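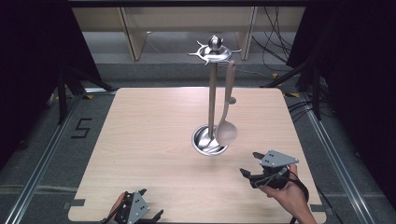
Reports > Community Kitchens > Laizer Hall > Spring update

The soup lunches at Laizer Hall have now run every Thursday since March, and the grant is doing what we said it would, only slower and with more onions. Most of the money has gone on food, which will please you, and a fair bit on the gas safety check, which pleased only the gas engineer. We also bought small things we had sworn we could live without. A steel stand with hooks round the top and a ladle hanging from it is a modest sight, but serving is quicker when the ladle has a home, and the queue has stopped offering advice.

We served 896 bowls against a target of 300, a figure I set myself and will be setting more carefully next time. Bread from Dakon is still free and still arrives at five to twelve. Tin-yau Poon has taken over the rota and has introduced a second rota for people who can't follow the first.

Two problems remain. The hall roof drips over the piano - the landlord, Ornevus, has been told and has sent us a leaflet. And we are short of cooks in the school holidays, when 5 of our regulars vanish to Wales.

We expect to spend the rest by autumn. Receipts follow, once flattened.

Laizer Hall Soup Lunches | Contact the office | Back to top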